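Workshop and common room inspection, Jaltanent House, Pislow Lane
Date: 05/08/2019
Last one done: April
Format as before. OK / Not OK / comment. Comments typed up same evening so excuse spelling.
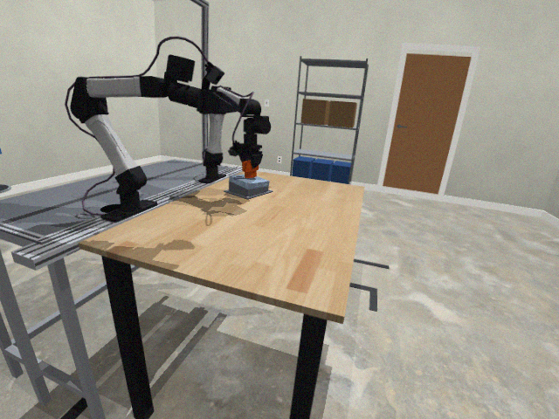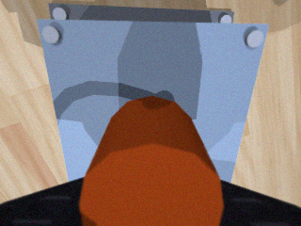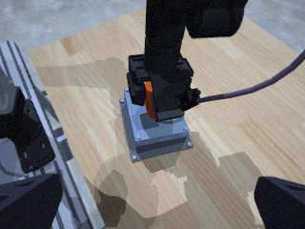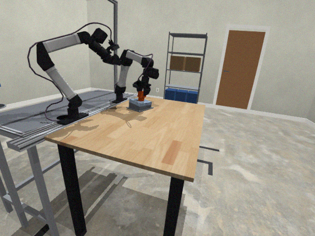

1. FIRE EXITS
Front door: OK. Opens freely, sign lit.
Back door: Not OK. Bar stiff, needs two shoves. Bike left across it again. Moved it to the rack, note put on saddle.
Side gate: OK but bolt is rusty. Oil it.

2. EXTINGUISHERS
Hall, water: OK, in date, pin and tag there.
Kitchen, CO2: OK.
Kitchen, fire blanket: Not OK. Pouch empty. Found the blanket in the drawer under the tea towels. Rehung, but tapes are creased up and I'd sooner have a new one.
Landing: 2 missing their wall signs. Extinguishers themselves fine.

3. ALARM
Weekly test book: gaps. Nothing written for most of April. If the test was done, write it down, if it wasn't say so.
Call point by the stairs: tested, sounder heard on all floors, faint in the top store.
Panel: no faults showing.

4. EMERGENCY LIGHTS
Stairs: OK.
Corridor: 2 not coming on when the test key is turned. Probably batteries. Conuver to quote, they did the others.
Top store: OK.

5. STAIRS AND FLOORS
Nosing loose third step from the bottom. Taped for now. Tape is not a repair.
Lino lifting outside the ladies. Trip hazard, do this one first please.
Door mat: wrong size, slides. Bin it.

6. ELECTRICS
Portable testing: 173 items on the list, all stickered except the kettle, which is newer than the list. Add kettle.
Extension lead plugged into extension lead behind the piano. Taken out.
Fuse board cupboard: clear of boxes for once. Keep it taht way.
Meter cupboard key not on hook.

7. KITCHEN
Fridge temp sheet: filled in, OK.
Hot tap: very hot, warning sign has fallen off. Sign is on the windowsill, wants sticking back.
First aid box: plasters low, eye wash out of date. Burn gel OK.
Đào supper group have asked to leave two gas rings here between bookings. No to the gas bottles indoors, rings are fine. Reply still to go.

8. TOILETS
Accessible: red cord tied up out of reach. Untied. Must hang to the floor, this is the second time of asking.
Gents: extractor noisy but working.

9. OUTSIDE
Gutter over the bin store dripping onto the ramp. Will be ice in winter.
Handrail: OK, solid.
Ramp light: bulb gone.

COSTS SO FAR
Everything above apart from the gutter comes to £2,268 on last year's prices. Gutter separate, waiting on a price.

TO DO FIRST
Lino. Back door bar. Corridor lights. Fire blanket.

Rest can wait for the next round but not the one after. Copy of this goes in the red folder, pleae don't take the folder home.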